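Stop giving away bottle lambs

Every spring the same notices go up in the feed shop at Dandham. Orphan lambs, free to good home, will need bottle. By the end of the week they have gone, often two to a family that has never kept anything bigger than a rabbit. I think we should stop doing it.

I have kept sheep outside Stullthorpe for long enough to understand why it happens. A ewe has three and can feed two. The spare one needs a bottle every few hours, and the shepherd has not slept properly since the first ewe went down. Someone turns up with a blanket in the back of the car and the problem is gone. I gave lambs away myself for years and never asked many questions.

What changed my mind was taking some back. Tarek Morsy, who farms the next holding, had 2 returned to him last year. Both were pot-bellied and scouring, fed whenever they cried with whatever milk was in the fridge. One lived. The family had been kind to them – I don't doubt that for a moment – but kindness had not told them about colostrum, or clean teats, or how little a cold lamb can safely be fed.

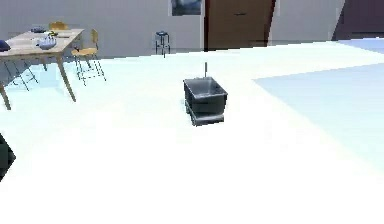 A lamb reared alone in a house also grows into an awkward sheep. It does not know it is one. Indoors it wants grip under its feet and deep straw to lie in, and a wide white floor with a grey bin, a wooden table, two yellow chairs and a black stool on it is a poor place for an animal with hooves. Then at 8 weeks it is too strong for the children, and the garden is ruined.

Harvey Robichaud disagrees with me, and he has 800 ewes to my small flock, so I listen. He says that without the notices many of those lambs would be knocked on the head, and that a poor chance is better than none. He may be right about some farms. But I would sooner see the spares go to people who already have sheep, a holding number and a vet who will answer the phone.

If they must go to beginners, charge for them. Send them in pairs, with a bag of milk powder and the feeding times written down. Ring up after two days. And if the buyer grumbles at any of that, keep the lamb.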